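Robot arms at the Prirnalness open day
Shares 30 | Comments 4

On 27 August 2023 the Adex workshop in Stivport opened its doors to school groups. Visitors watched a robot arm at work with play fruit and a wire-mesh basket.

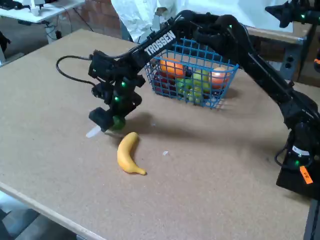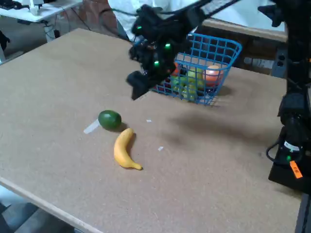

Black arm, blue basket, yellow banana – both pictures.

What is a joint on a robot arm?
A joint is a place where the arm can bend or turn. Your elbow is a joint, and so is your wrist. Each powered joint has a motor. A computer tells the motor how far to move.

The part at the end is called the gripper. It has fingers that close on an object and open to let it go. Soft objects need a gentle squeeze. Round ones can roll, so the fingers must be lined up first.

The next open day is in October, at the Fajardo building. Each session has room for 30 children. Wear closed shoes and stay behind the coloured line.

200 likes | 1313 views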